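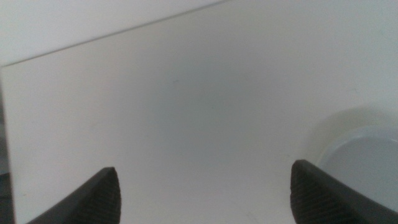 Trilok Kashyap wrote on Wednesday:

> The white tops mark too easily. I would go back to a dark
> surface before we order more. Has anyone got the specks off
> with something other than the Hulme paste? And do gray plates
> leave worse marks than the colored ones?

Trilok, I would not change the surface yet. Two separate things are being called marks on this list.

1. Specks. Small, dark, scattered. Most lift with a damp microfiber cloth and a drop of dish soap. Those that stay after 3 passes are in the finish, and no cleaner will move them. Leave them alone.

2. Scuffs. These come from the unglazed foot ring on the underside of a plate being dragged. The Devis plates have a rough ring, the Fander ones less so. Color has nothing to do with it. Run a fingertip around the ring; if it catches, take it down with wet 400 grit — two turns is plenty — and rinse. 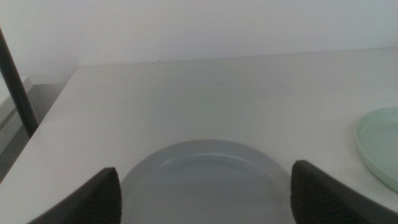
The Hulme paste is an abrasive. On a matte top it removes the scuff and leaves a shiny patch that shows worse under side light. I used it on one top in July and regret it. Plain baking soda does the same, only slower.

For daily use: wipe before setting out, lift plates instead of sliding them, keep the back edge by the wall dry. Crumbs collect in that seam and a soft brush gets them out.

Nisha, do you still have the Furkari care sheet? My copy is missing the page on matte finishes.

> -- 
> Trilok Kashyap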